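4. Teaching the tidy-up chore

Can the Brollik put your rings away by itself yet? Not in my house — it still fumbles small stuff. So you show it first, with the hand-held grippers.

1. Clear the table, then set out only what the chore needs.
2. Plug in both grippers and let the cables hang slack.
3. Open the fingers fully before you reach for anything.
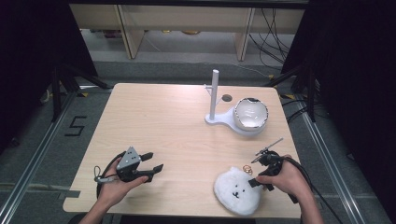
Fig. 4: Grippers in hand, with the rings, plush toy and jewelry stand on the table.

4. Pick up one ring, slowly, and take it to the stand.
5. Do the whole chore 10 times, then save.

Note: I needed 16 runs before mine got a ring right.

Caution: Don't squeeze hard on china or glass. Start with the soft things!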